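Search tickets
Ticket 572: Skosilard hand-held gripper, jaw closes late
Product: Utier evaluation kit, two grippers
Opened by: Davina Munro
Assigned to: Ourania Makris, Fevmont support
Status: waiting on customer

Munro: Right unit on trial closes late compared with the left. Lag is over 31 ms in the log, left unit is within spec. Firmware 45 on both. Restarted the host twice, no change. View from the gripper camera attached.
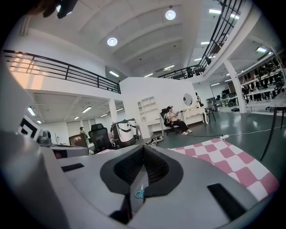

Gripper camera view, pad and housing in foreground.

Makris: Thanks. Please swap the USB leads between left and right and repeat the run. If the lag follows the lead, we will send a new one. Also confirm that both units were calibrated in the same session, as the Bozsik plug-in keeps the older offset if only one is redone.

Munro: Leads swapped Sunday. Lag stays with the right unit. Both calibrated together before the run. Task is the small scissors and the shallow tray from your starter set, one gripper in each hand. Head view added.
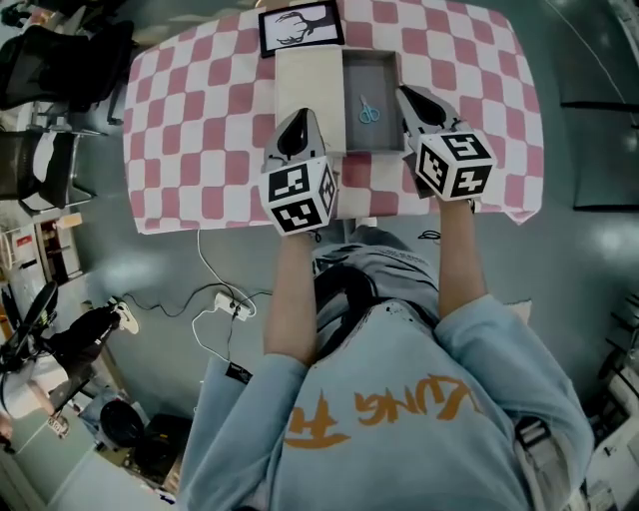
The left unit logs normally on the same task, so I don't suspect the host. Error 121 appears once at start-up on the right unit only.

Makris: 121 is a time-out on the jaw encoder. Run the encoder self-test with the jaw fully open and send the output. If it fails, the unit is replaced under the trial terms and the trial period is extended to match.

Munro: Will run it tomorrow morning.

3 comments hidden
0 shares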